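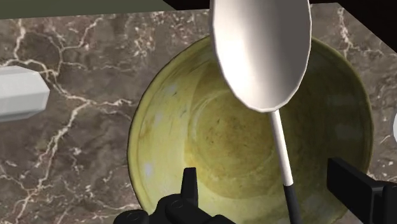
Week 6: Reading a Wrestling Card

Handout for Sports Entertainment as Live Performance. Bring it to the session, along with the Bredus program from last week. If you lost the program, share.

1. Terms you need

Card: the full list of matches, in running order.
Opener: first match. Its job is to wake people up.
Cool-down: a short, light match placed after something intense. Wrestlers hate being in it and crowds use it to buy nachos.
Go-home show: the last show before the big one. Lots of pointing at each other.
Finish: how the match ends. Agreed in advance, sometimes ten minutes in advance.
Pop: a loud reaction. Not the same as a good one.

2. Case: Bredus at the Melnyk Hall, Orcombe

The hall holds 2,000 on paper. Bredus sold 1,143 tickets for its November show and curtained off the back rows, a trick as old as curtains. Eight matches were announced. The running order changed twice on the day, the second time at 6:40 p.m. with doors already open.

Look at where the title match sits. It went on fifth, right before intermission, and the main event was a grudge match with no belt involved. Half of you wrote last week that this was a mistake. It might be. But the grudge match had four months of story behind it and the title match had a contract signing and a broken table. Ask which one people had paid to see, then ask which one they would stay late for.

Also note match six, a comedy tag match that ran long. Everything after it was cut to fit. The last entrance video stopped mid-explosion.
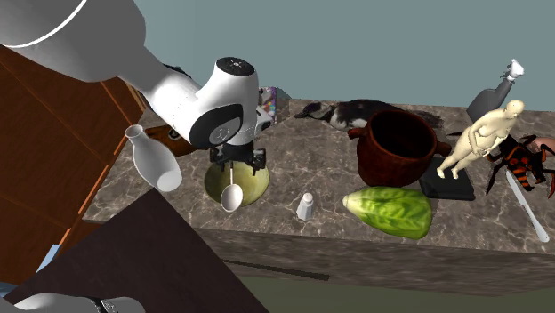 Bowl, spoon and bottle on a marble countertop.

3. The house and the stream

Fleren carried the show live and drew 193 paid viewers. That is a small number, and the promoter still gave the stream its own commentary desk and a hard camera that blocked two good rows. Before you laugh, remember that the stream is also the archive. Next year's highlight package comes from it, and so does the clip that sells the rematch.

What plays well in the hall can die on a screen. Crowd brawling is the classic case – the people in row C have a wonderful time and the viewer at home gets the back of a man's hoodie.

4. For next session

Rebuild the Orcombe card in an order you can defend. Keep all eight matches, yes, even the tag match. Add a note of 200 words on your choice of opener and where you put intermission. Do not add surprise returns. Every year I get surprise returns.

Reading: chapter 4, skip the part on pyro.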